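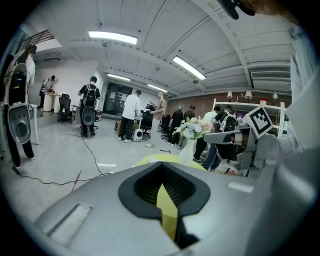 Plesetar hand-held gripper kit: progress report, December
To: Mavis Halvorsen, Skotholm
From: Cengiz Erdem

You asked for something shorter than last time, so the money comes first. Of the 2610 set aside for spares we have spent 173, most of it on screws that Cemura, who make the kit, describe as captive. They are not.

The trial itself is on course. We have 144 usable sessions against the 100 promised by this point, and Ghizlane Ezzat has thrown out any where the tracking wandered. She is strict, and the figure would be more flattering if she weren't.

On the kit: the grippers are comfortable for twenty minutes and educational after that. Ertuğrul Güler has asked Cemura for a lighter handle and been sent a wrist exercise sheet. The backpack is better than the one we tried in spring - the straps stay where you put them - but the quick-start guide still gives the pairing steps in the wrong order. We have written our own, on one side of paper, and Cemura have asked if they can use it. Oğuzhan Altıntaş is thinking about a fee.

Support has been polite and slow. Two tickets remain open, both on the charger, which reports a full battery with great confidence at all times.

Still to do: the left-handed trials, and a quote from Uçar for the same number of sets, so that we have a second price before you decide on the larger order. I would not sign for it until the charger is sorted out.

Next report at the end of the left-handed trials.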